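Open day at Peslow, and my arms still hurt

I'd been on the Peslow mailing list for ages without ever making it to one of their open days, so when the January 28, 2020 one came up I took the train out with a sandwich and no real plan. It's a big shed of a place past the Amissah yards (walk the long way round, the short way has no footpath), and they let us in 14 at a time.

Our guide was Nusrat Lashari, who runs the teaching side. That's her word for it, teaching, and she's quite firm about it. They don't write out the movements for a job. A person does the job through the robot, over and over, and the recordings go off to be learned from. The current lot of jobs is all household stuff, tidying and sorting and putting things back in their bins, and I could have listened to her on the subject of sponges all afternoon. Sponges squash! The robot closes its fingers and the thing it's holding changes shape, so the person driving has to learn when to stop squeezing.

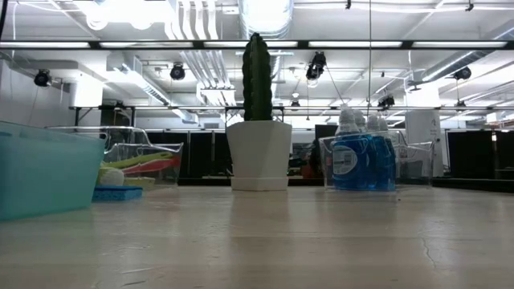
She told us new drivers nearly always rush. You want to swoop in and grab, the way you would at your own sink, and what comes out is a jerky recording that's no use for training. Her advice was to move as if you were carrying a full cup of tea, and if you fumble, keep going and fix it, as the fumbles are worth having too. A good driver gets through 24 usable goes in a session and then has to have a proper break.

Then we got a turn ourselves, on a practice rig they call Budar. There are two ways to do it. With the first you take hold of the arm and walk it through the motion by hand, and it's heavier than you'd think, a bit like leading a reluctant horse. The second is by remote, with a pair of handles that the arm copies. I liked the remote one much better, though my first try sent a foam block onto the floor (sorry, Nusrat). It took me 13 goes to get the block into its tray and I was ridiculously pleased, cheering and everything.

The Nititz talk afterwards, sorry, Nivititz, I got it wrong all day, was harder to follow and the chairs were awful. Tea was good. They're running another open day in April and you have to book through the mailing list. Wear flat shoes and get your name down early for the remote handles.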